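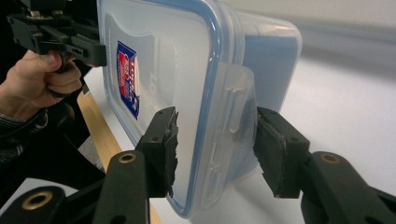
Jouko Ikonen wrote in to say that a recipe collection is no use to anybody if it doesn't tell you how long the leftovers keep, and he was quite right, so the second release of Sola has a keeping time for every dish in it.

Sola: home recipes from Grultdale and nearby

What's in it

Sola is a collection of 1000 home recipes, typed up from notebooks, backs of envelopes and one very greasy ring binder. Each recipe has its own row in recipes.csv, with the title, the ingredients, the method and the new column, keeps_days. I've left the cooks' own wording alone wherever I could, so you will meet "a good knob of butter" and "till it looks right" rather often (sorry, but I do think they belong there!).

Keeping times

These are what the cooks told us they do at home, in a lidded box in the fridge. Please don't treat them as safety advice. Where a cook gave a range, say two to three days, I put down the shorter one. A blank means we asked and haven't heard back yet.

Known problems

Oven temperatures are a muddle of gas marks and Celsius. Mwanaisha Shirima went through the soups and stews and put all of those into Celsius, bless her, but the cakes are still as they came. There are also 30 recipes with no serving size, mostly chutneys, and the plum one appears twice under different spellings.

Using it

The file is plain UTF-8 with commas, and it opens happily in any spreadsheet. Cook from it, print it, put it in your own app if you like. We only ask that you keep the cook's name beside the recipe.

Corrections are very welcome, especially for the cakes. Send them with the recipe number and I'll add them to the March update.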